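Household tidying (robotics)

Household tidying is the task of returning loose objects in a home to suitable places. In robotics it is treated as separate from cleaning, which deals with dirt on surfaces. Floor cleaning has been automated in many homes for years. Tidying has not, and no machine on general sale can clear an ordinary desk or shelf without help.

The task is usually split into finding an object, deciding where it belongs, picking it up and putting it down. Picking up a single rigid object from a clear surface is largely solved. Trouble begins when objects touch, lean on each other or lie in a heap. Clear plastic and glass are hard for depth cameras, which may report the surface behind them. Cloth and thin paper change shape when gripped, and a pile of books may slide when one is taken from the middle.

Two-finger grippers are common in this work because they are cheap and simple to control. Soft or textured pads improve the hold on smooth items. Wider jaws can take a jar or a bin wall but need more room on both sides, and a row of bottles often leaves none.

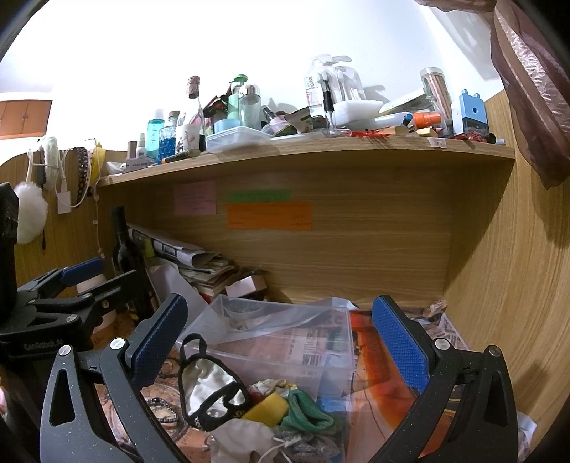

Home Tasks Group, Biltden

Desks and small shelves are considered harder than kitchen counters. They hold many kinds of things close together: bottles, brushes, jewelry, fabric, notes and packaging may all share one surface. Bottles with pump tops are easily tipped by an arm reaching past them. Bracelets and cords catch on fingers. Newspaper under a clear bin can be mistaken for something inside it.

Deciding where things go is a separate problem. A crumpled sheet may be trash or may be needed, and its look alone does not settle the matter. Some systems ask the owner. Others copy an earlier layout of the same surface, which works only if there was one.

The Swai trial, led by Muthoni Makokha and Erasto Okoth, used 20 desks and 800 pick attempts. Boxes and upright bottles gave the best results. Flat paper and beaded items gave the worst, and 3 desks were left out of the final count after objects fell to the floor. Lizelle Motaung later repeated part of the trial with the Pindolance arm and found that most of its time went to planning a path between objects.

As of the August revision of this article, tidying machines remain in testing. Small-item sorting on a shop floor is further along, as the parts are known in advance and arrive in trays.

See also: Bin picking; Grasp planning; Plestum gripper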